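3.2 Where writers say they work

Most blog posts by working writers name a place sooner or later. Kitchen table, train, shed. We went through 1,321 posts from two group blogs, Eltent and Laltcombe, and marked each one that mentions where the writing got done. Nearly 1,000 did. Coding was by hand, two readers, disagreements talked out afterward.

Eltent posts lean toward the desk and what sits on it -- pens, mugs, trays, unpaid bills. Laltcombe is more outdoors. Walks, mostly, and a good deal of weather. Toker (the tagging sheet we used) has only one slot for place, so a post with both a walk and a desk went under whichever came first. Not ideal.
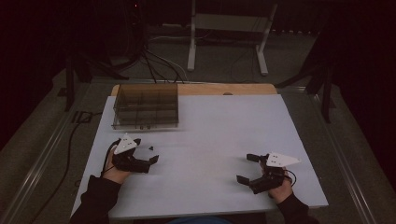
Figure 2. Work surface with a divided tray, tinted brown, empty.

Posts about being stuck were the hardest to place. Writers who are stuck tend to list objects, then stop. We kept these in the desk group unless the text clearly said otherwise. Same rule for the Gökçe subset, wich is smaller and mostly poets. Poets name rooms less often than novelists do -- the window gets mentioned, the room does not. Whether thats habit or just shorter posts, we can't tell from this set. See 3.3 for length.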